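Staff benefits and break room check, Giltier, Wed 22 July
Checked by Selma Vlachou

1. Benefits poster up and current: No. Still says January.
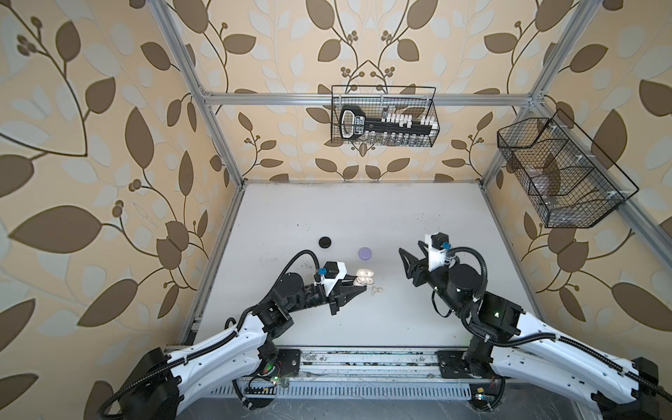 Leaf wallpaper and wire baskets.

2. Pension leaflets in rack: Yes, all 70. Popular as ever. 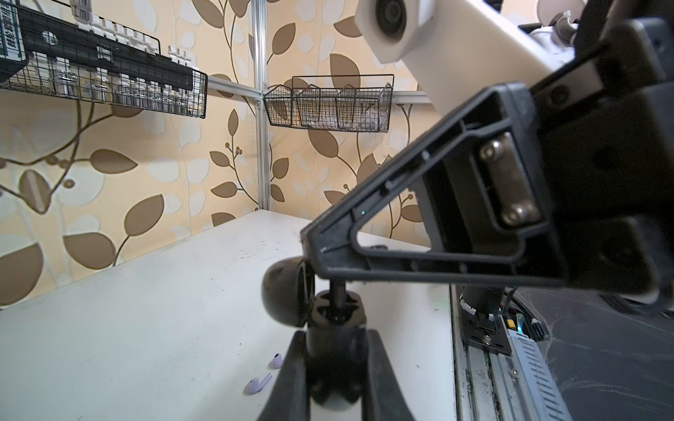

3. Helpline number works: Yes, after 9 rings. Lachlan Munro hung up at eight. The notice needs fixing at both ends, like the metal plate with its two hex screws, as it currently hangs by one corner.

4. Hardship fund forms: Out of stock.

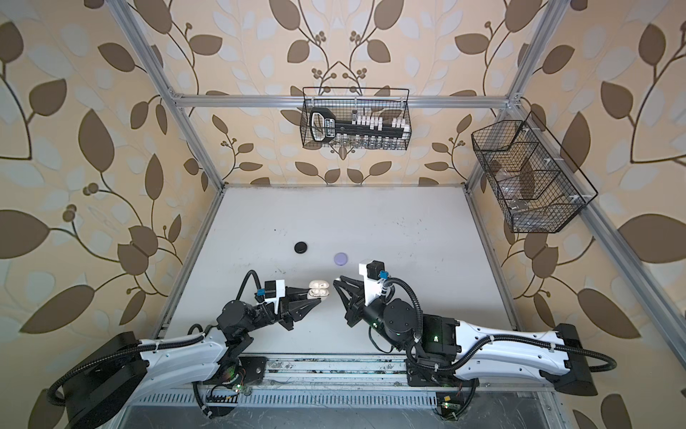
Consuelo Palacios has ordered 1,000, which may say something about the pay.

5. First aid box: Plasters only.

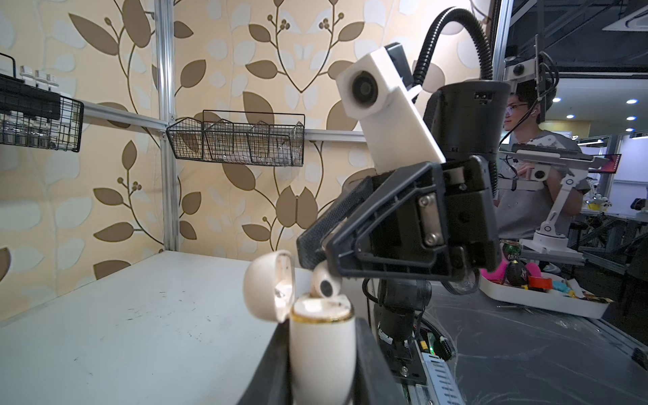

Eye wash to be added. Recheck by Damir.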